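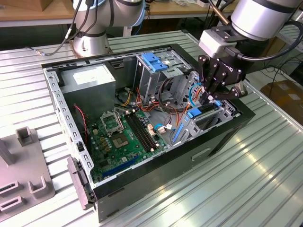

Por el equipo docente del taller de automatización, centro de formación Flemside
Informe de seguimiento para el programa Trusavow - marzo

El proyecto de desmontaje de ordenadores entra en su segundo trimestre con 13 estudiantes inscritos, los mismos que empezaron. El grupo trabaja con torres de sobremesa retiradas de las oficinas de Hullcombe. El objetivo acordado con el programa sigue siendo el mismo: que dos brazos coordinados extraigan los componentes reutilizables de una caja abierta, con la placa base y la fuente todavía montadas.

Trabajo realizado

Los estudiantes han terminado la secuencia de aproximación a la zona de las bahías de disco. La torre se coloca tumbada sobre el banco de perfiles de aluminio, sin la tapa lateral, y la pinza de varios dedos del brazo derecho baja hasta los soportes con guías azules. Se han registrado 709 intentos, todos anotados en el cuaderno del grupo con la posición de partida y el motivo de parada cuando lo hubo.

La principal dificultad son los cables. Los mazos de alimentación y de datos pasan por el centro de la caja, entre la fuente, la jaula de discos y la placa, y no quedan igual en dos equipos distintos. Un subgrupo prepara una rutina para que el brazo izquierdo los aparte antes de que entre el derecho. Por ahora funciona en simulación y falta pasarla al banco.

También se ha rediseñado la placa de fijación con soportes en U. La primera versión flexionaba al apretar y hubo que repetir la calibración en varias sesiones.

Gasto

Del presupuesto del trimestre se han empleado 1820 euros, en su mayor parte en material de fijación, conectores y un juego de dedos de repuesto para la pinza. El pedido a Kinnunen llegó con retraso y se factura en este periodo, aunque estaba previsto para el anterior. No se solicita ampliación.

Próximos pasos

Quedan 9 sesiones de taller hasta la demostración final. Las primeras se dedicarán a la rutina de cables y el resto a la extracción de los módulos de memoria, que exige más precisión y que todavía no se ha probado con los brazos. Si la parte de memoria no está lista a tiempo, la demostración se limitará a las bahías de disco - opción ya comentada con el programa en la última reunión.

El cuaderno de ensayos y las facturas se envían como anexos.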